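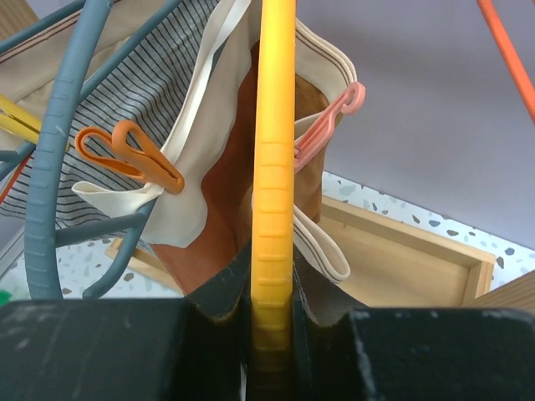

Why Do Wet Clothes Get Dry?

Hang a wet shirt in the room and go away to play. When you come back in the evening, the shirt is dry. Where did the water go?

Water is made of very small parts called molecules. They are always moving, and some move faster than others. The fast ones at the surface can jump out of the cloth and fly into the air. This is called evaporation. You cannot see it, because the water is now a gas.

What helps?

Warm air helps, because the molecules move faster. Wind helps too -- it carries the damp air away and brings new air. 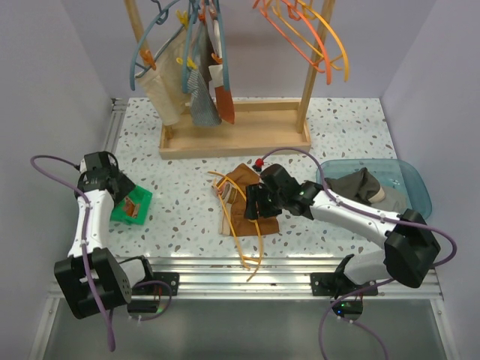

Space is also important. If a shirt lies in a heap, only the outside touches the air, and the inside stays wet for a long time. On a hanger, like the blue ones on the wooden rack, a shirt is spread out and air can reach the front and the back.

Try it at home

Take two wet socks of the same kind. Roll one into a ball and hang the other. Touch them every hour and write down what you feel. Which sock is dry first?

Text: Myrto Economou, Hollau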